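« Moi, je joue encore à la dînette à mon âge, et alors ? » Temitope Tamuno éclate de rire en me servant un thé. On s'est retrouvées un samedi pour parler de sa passion, les petites cuisines en jouet, et j'avoue que j'étais conquise avant même de m'asseoir !
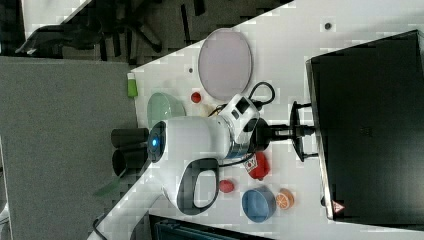 Elle a commencé avec 20 euros et un carton de vide-grenier. « Il manquait la moitié des couverts, mais j'étais aux anges. » Depuis, elle prête ses lots aux familles du quartier de Vernside (les 6-8 ans sont les plus exigeants, paraît-il). Sa règle, c'est une table blanche, pour que les couleurs ressortent : la passoire vert menthe, les fraises, la bouteille de ketchup rouge...
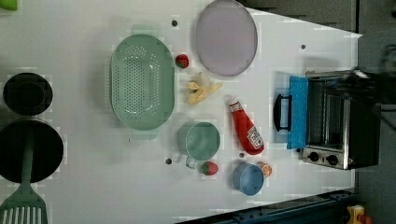
Propos recueillis par la rédaction de Judanetti

Et la banane épluchée ? « Ah, celle-là, tout le monde la veut ! » Elle adore aussi les assiettes ovales couleur lavande, « parce qu'on peut y servir n'importe quoi, même une fraise toute seule ». Le rangement, par contre, elle déteste. Elle verse tout dans un grand sac et elle trie le lendemain, avec la radio.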